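Asunto: Re: [montaña-lista] Lavar plumíferos en casa

El mes pasado alguien escribió:

> Tengo un Ollness de pluma con tres inviernos encima y ya no abriga como antes. En la tintorería me piden 30 euros. ¿Lo meto en la lavadora o lo estropeo? La etiqueta ya no se lee.

Yo lavo los míos en casa desde hace años y no he perdido ninguno. Programa delicado, agua fría o hasta 30 grados, centrifugado a 800 y nada de suavizante. Uso el jabón para pluma de Fimlow, pero cualquiera neutro sirve si se pone poco. Conviene un segundo aclarado.

Antes de lavar, cerrad cremalleras y repasad las costuras. Si sale pluma por algún punto, se cose primero. 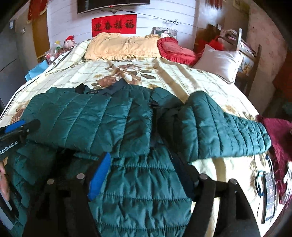 El secado es lo que más tiempo lleva. Al salir del tambor la pluma está hecha bolas y la prenda parece echada a perder — es normal. Secadora a baja temperatura con dos o tres pelotas de tenis, parando cada media hora para deshacer los grumos con los dedos. La mía tarda 3 ciclos. Sin secadora, en horizontal y a la sombra, y contad con varios días.

Si después sigue sin abrigar, seguramente la pluma está gastada. En Murholm rellenan por cámaras; a mí me cobraron 16 euros por cada una en mayo, con 13 días de espera. El Tan sintético que llevo para lluvia lo lavo igual, pero sin pelotas.

Para guardarlo, colgado o suelto en un cajón, nunca en la bolsa de compresión.

Saludos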